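I have a soft spot for things that look like they've had a life. My kitchen bench in Cairns has a burn mark shaped like a thumb, and my favourite colander is 19 years old and missing a foot. It leans. The pasta doesn't mind.

So I get a bit cranky when people tell me to replace something purely on looks. Last April I put a perfectly sound esky out at a garage sale and a bloke told me he'd take it "if it was cleaner". It was clean! It was scuffed, and scuffed is a different thing altogether. I took it back inside and I've used it every weekend since.

We've got muddled about this, I reckon. A scratch on a tub tells you somebody got their money's worth. My nan in Ranasville kept her flour in a tin with hardly any paint left on it, and she'd have laughed you off the verandah if you'd offered her a new one. These days we buy a matching set of 3, feel great for a fortnight, then sulk at the first scrape.

I'm not saying keep everything. Cracked plastic goes, and so does anything rusty that touches food - I'm sentimental, but I'm not daft. A bit of tape and some rubbed patches, though? Leave it be. I paid 42 dollars for a storage tub once and I was scared to put anything in it, which is a ridiculous way to own a tub.
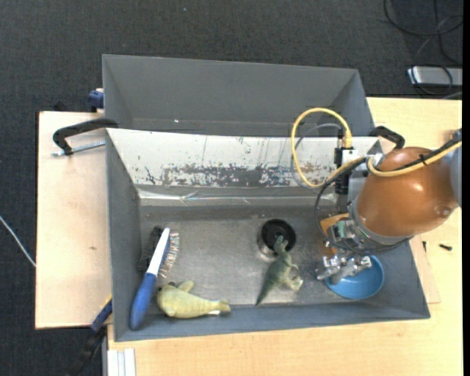
Should you ever buy new, then? Of course, when the old one has stopped doing its job, and I'd still have a look round the op shop first.

Mine opens at nine and the good stuff is gone by morning tea.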